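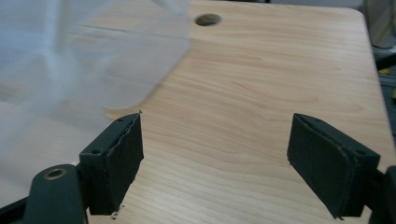
Light wood top with round hole and rounded corner.

About Plorkden

By Umut Taşdemir
June

Plorkden makes and fits desks and tables for offices, schools and people who work at home. The workshop is in Irmont, in the back half of a former seed warehouse on Dremton Road. I started the company in 2000 with one other cabinetmaker, Subramaniam, who still runs the finishing room.

In the first years we did mostly kitchens. A local school then asked for a set of reading tables, and the next school asked for the same ones with a hole in the top for lamp cords. We have been making desks ever since and gave up kitchens a few years later.

What we make

Our main product is the Dremton desk. It has a pale wood-look top with rounded corners and one round hole through the board near the back edge for cables. We round the corners so people don't catch a hip on them in a narrow room. The hole can go left, right or center, and you tell us which when you order. If you don't want one, write "no hole" on the form.

We also make a meeting table, a low bench and a printer stand. Tops can be ordered alone, for customers who already have legs they like. We don't make chairs and we don't sell other companies' chairs, although we can tell you which seat heights suit our desks.

Grain varies from one top to the next. On long runs we lay the boards out on the floor and put the closest matches side by side before anything is packed. If you add a desk to an older order, send us a photo of the one you have and Subramaniam will pick the nearest top in stock.

How an order works

Call or write with the room size and the number of seats. We send back a drawing and a price. Once you approve the drawing, small orders take up to 20 working days. Larger ones get their own schedule, agreed in writing.

Tops are wrapped in plastic sheet for the trip. Please leave the sheet on until the desk is where it will stay – most scratches we are asked to fix come from the last few feet of the move. Our crew of 2 will put the desks together, wipe them down and take the sheeting away with them. Customers who collect from the workshop get the same wrapping and a bag of fittings, with a printed sheet of instructions.

Care

Wipe the top with a damp cloth and dry it. Don't use scouring powder. The edge inside the cable hole is a cut edge, so keep standing water away from it. A spill that runs down the hole should be dried from underneath as well.

Visiting

The showroom is at 122 Dremton Road, through the yard and up the ramp. It is small and holds one of each piece, plus a rack of sample tops you can carry over to the window. Please call before you come, as we are often out fitting in the mornings.

Last updated: June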